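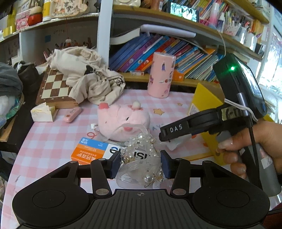 The pearl hair piece between the gripper's pads, above the gingham cloth.

I gave up the flat in Ratbridge at the end of last month, after nine years, and I have been meaning to write down how the move went while I can still remember it. August 2024 will go down as the month I ate standing up.

The new place is smaller. I knew that when I signed, but I had only seen it with the last tenant's furniture in it and had decided that her furniture was the problem. It was a perfectly normal amount of furniture. Mine didn't fit either. The wardrobe went up two flights and came back down them again, and it is now with Nuria Bermúdez, who has a spare room and said she would have it until I found a buyer. I think she has started hanging coats in it.

I hired the van from Norent. The quote was £200 for the day and the bill was £575, and I would like to go through the difference. I kept the van overnight, which was my own fault. There was a cleaning charge for soil from the plant pots, which I suppose was also mine. Then there was an extra driver I had ticked on the form and never used. I rang them and they took the extra driver off the next year's hire, should I ever hire from them again. I won't be moving next year if I can help it.

Packing took far longer than driving. I did the kitchen first because it seemed the hardest, and it was easy: plates in tea towels, pans inside pans, done by lunch. The hard part was the drawers. Everyone has a drawer with batteries and takeaway menus in it. I had five, and one of them had another person's spare keys in it. I tried them in every lock I could think of before I left and they fitted none.

Small things slowed me down the most. You can decide about a sofa in a minute. A hair clip, a tin of buttons or a wedding order of service from years ago needs picking up and looking at, and then it is dark outside. In the end I stopped sorting and tipped the last two drawers into a box marked LATER. It is still taped shut in the hall and I walk round it on my way to bed.

I also took a final meter reading, 3,648, and wrote it on the back of my hand. Do photograph yours as well. I washed up that evening and had to go back the next morning to read it again.

As for the new street, it is quiet at night and noisy at six, when the bakery takes its deliveries. Garrido, the hardware shop on the corner, sells single screws, so I have been in there most days. The bus goes from outside the door. I haven't found a decent greengrocer yet and would take suggestions.

Still to do: curtains for the front room, something to stop the bathroom door swinging open, and a phone call to the council about the bins. The deposit on the old flat should come back in September. I'll put up some pictures of the kitchen once the shelves are on the wall.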